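Moving the quilts out of the attic

I put off the attic for three summers. In October the roofers in Trovby gave me a date, and everything under the eaves had to come down first, so I took an afternoon off and started with the quilts.
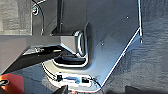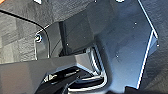 Dark gray, up close.

My grandmother's cousin, Ritva Nieminen, made most of them. She lived in Ferkemholm and sewed at the kitchen table from after supper until bedtime. She kept a notebook with the number of pieces in each top. The biggest has 3,237, and she wrote that number down twice, once in pencil and once in ink.

There were 25 quilts in all. I had expected maybe half that. Most were folded in old sheets, and the ones at the bottom had hard creases where the batting had gone flat. A few smelled of mothballs. Two had mouse damage along one side — not bad, but enough that I don't want to wash them until they are mended.

I aired them on the line two at a time and then refolded them in thirds, with the fold in a new place. The woman at the fabric shop on Fonseca Street told me to do this every spring. She also sold me a roll of cotton muslin for wrapping, 111 inches wide, which went further than I thought it would.

The wool ones are in the hall closet now. My sister in Wanberg wants the blue and white one, and I said yes. I still need to find someone who repairs old bindings by hand. If you know a person within driving distance, leave a comment.

The roofers come at 7 in the morning, so I am moving the car tonight.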